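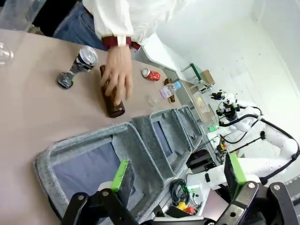 A hand on a brown glass bottle, with crushed cans and a small plastic bottle further along the table.

Radomir Karagiannis still remembers the day his website ate 200 orders. Customers pressed the button, the page went blank, and he spent a long September evening reading log files with a cup of tea going cold beside him. Out of that evening came Skultero, a small job queue for web applications, and I've become rather fond of it!

The idea is lovely and old. When a visitor uploads a photo or asks for an invoice, the site doesn't do the work there and then. It writes a short note of what's wanted, says thank you and gets on with serving pages. A second program picks up the notes one by one (and if it falls over, the note is still waiting when it comes back). Plenty of tools do this, but most want a server of their own. Skultero lives in the database you've already got. 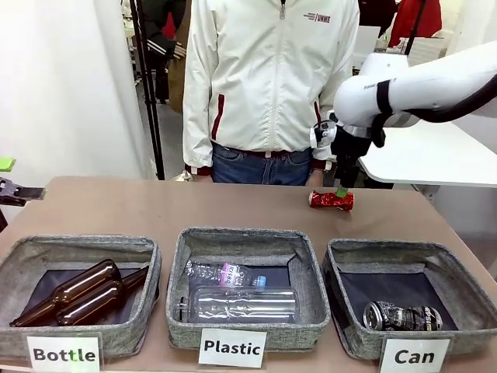 Crushed can in the gripper, grey fabric bins along the front of the table.

I tried it on Lesura, the recipe site I look after. The old import script choked on anything over 155 recipes. With the queue in place I fed it 3,000 in one go and carried on browsing while they trickled in – pure joy. Setting it up took one table, one config file and a bit of muttering over file permissions.

Karagiannis is now working on a retry screen, so failed jobs can be mended and sent round again without touching the command line. I've seen an early build, and the big green "again" button is already my favourite part.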